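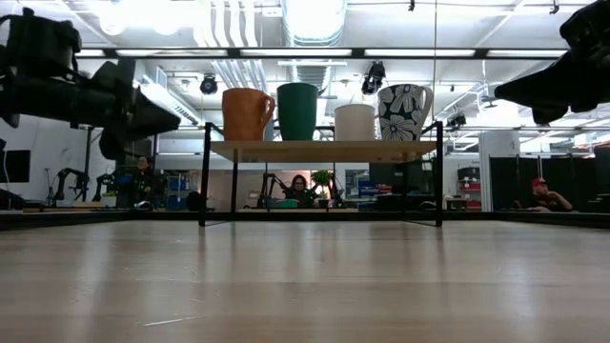
Figure 5. Mugs on a raised shelf.

5. Setting up your profile in the Gidholm Alumni Directory

Your profile controls what former classmates and the careers office can see. You need your graduate number and the email address you gave at registration.

1. Sign in and select My Record.
2. Check your name and class year. These fields are locked. To change them, write to the records desk.
3. Under Employment, enter your current employer and job title. Past positions go in the History box, which holds 500 characters.
4. Under Mentoring, choose Open, Limited or Closed. Limited shows your profile only to graduates of your own department.
5. Select Save, then Publish. A saved profile stays hidden until it is published.

Note: New entries are reviewed by hand. Akosua Lamptey handles arts and business records; Ebenezer Ansah handles all others.

Note: The page signs you out after 30 minutes without activity. Unsaved text is lost - save each section before opening the next.

Caution: Do not enter a home address in the History box. Text in this box is visible to all members, including those on the Closed setting.

Caution: Deleting a profile also deletes its messages. Export them first from Tools > Messages.

For Toseck chapter listings, go to section 6.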